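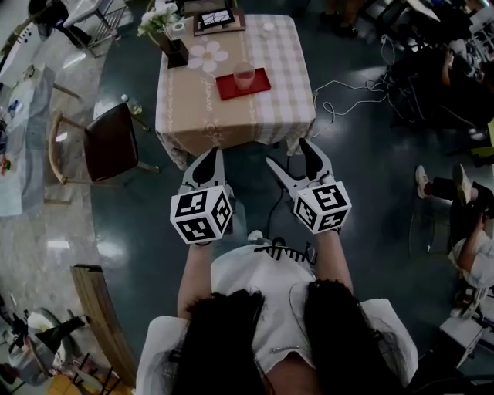 Two hand-held grippers, one tablecloth, one glass: the Trukarent table during a two-handed session.

The Glass Always Wins

A week of trying grippers on the sort of table your aunt would set

The spec sheet for the Kullau hand-held gripper runs to 9 pages and does not mention tablecloths. This is a pity, as the tablecloth is where most of my Thursday went.

I had come to Trukarent, a test shop on the second floor of a former carpet warehouse, to compare two pairs of hand-held grippers. You carry them around like a pair of oversized salad tongs, do a chore with them, and the recording is later used to teach a robot arm the same chore. The white cubes on top, with their black square markers, tell the tracking software where each hand is. The fingers do the rest, or decline to.

The two contenders were the Kullau, light and a little plasticky, and the Manninen, 740 grams per hand and built like something you would use to fix a tractor. On paper the Manninen wins. It closes harder and its trigger has a lovely long pull, like a good stapler. By the second hour I had begun to resent it the way you resent a suitcase.

Trukarent's idea is that grippers should be judged on a table somebody might eat at. Hence the checkered cloth, the vase of flowers, the glass of something pink on its dark red tray. Most test benches offer you foam blocks, which are forgiving and have no feelings. A glass is another matter. Squeeze it too gently and it slides through the pads at the speed of regret. Squeeze it too hard and you learn where the mop lives.

The tray is worse. It wants both hands, level, moving together, and two grippers make you aware of how much of this you normally leave to your fingertips. The Kullau pads are soft and gave me enough warning to stop when one side began to tip. The Manninen pads are firmer. They gave me a pink sleeve.

Then there is the cloth. Flat fingers coming in low will pinch fabric along with whatever you meant to pick up, and the vase travels with the fabric. I did this four times with the Manninen and twice with the Kullau, and I would like it noted that the vase is small and square and did not fall over once. It may be the best-engineered object in the building.

The software, Clirkutau, is the same for both. It loses the markers if you turn your wrists too far inward, and says so with a beep that I now hear while doing dishes. Trukarent throws out any run with more than two beeps. I contributed generously to that pile.

Price may settle it for you. The Kullau pair costs $3000, and the Manninen pair costs more than my car did – though the car, in fairness, has never picked up a vase. If you are moving metal parts between bins, spend the money. For cups, trays and anything that sits on cloth, I would take the lighter pair, a spare set of pads and a shirt you don't care for.

I went back on my last afternoon for one more run with the tray. Two beeps, no spills. They kept it.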